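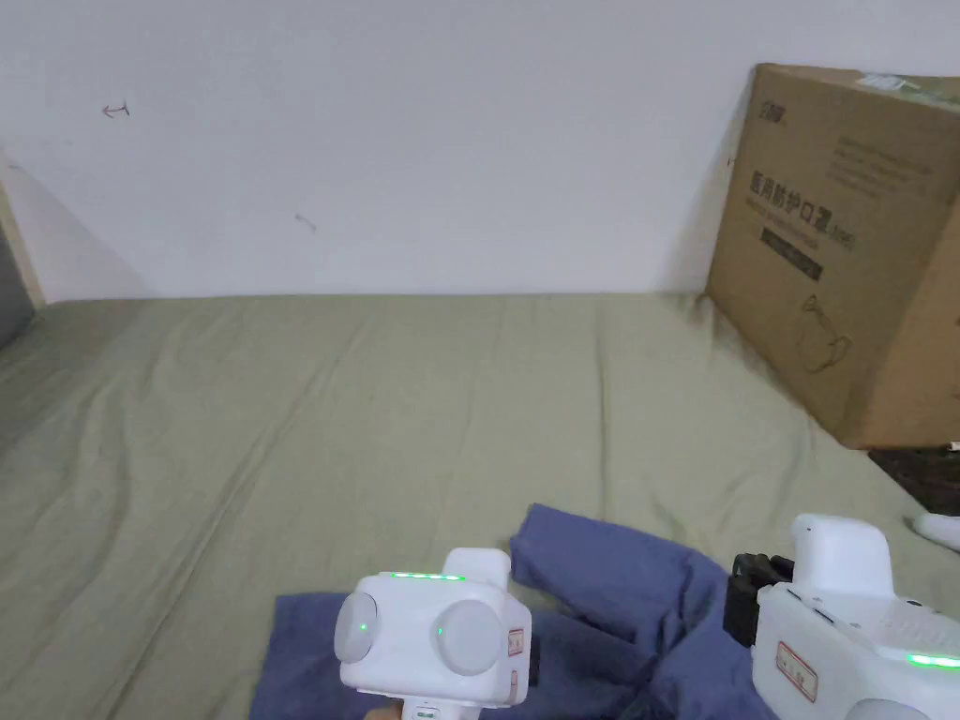 So how do you teach a robot to fold a shirt? You show it, over and over, until you're sick of the shirt.

We need 300 good folds for the club project by the end of April, and I am doing my share at home in the evenings. Sleeves are the worst part! I flatten one out, go for the other, and the first one slides right back (Lorraine Pickering says go collar first, Clem says bottom hem first, and they've both got me doubting everything). I tried it Clem's way tonight and threw out two runs in a row for dropping the hem halfway.

Anahera checks everything we turn in and she's strict. If you stop to think with the cloth in the air, she tosses it, and fair enough, we don't want Iver learning to stand there dithering like me. Iver is what we named the robot, after a long and silly vote at Candthorpe.

Italo wants us to switch to towels before the Plolton meet. I said no way, towels are cheating, and Ngaio backed me up. Then he sent me a picture of a fitted sheet with no message, so I guess that's the argument over.

My wrists are sore. I'm doing ten more after supper, collar first this time, and then I have to find my charger.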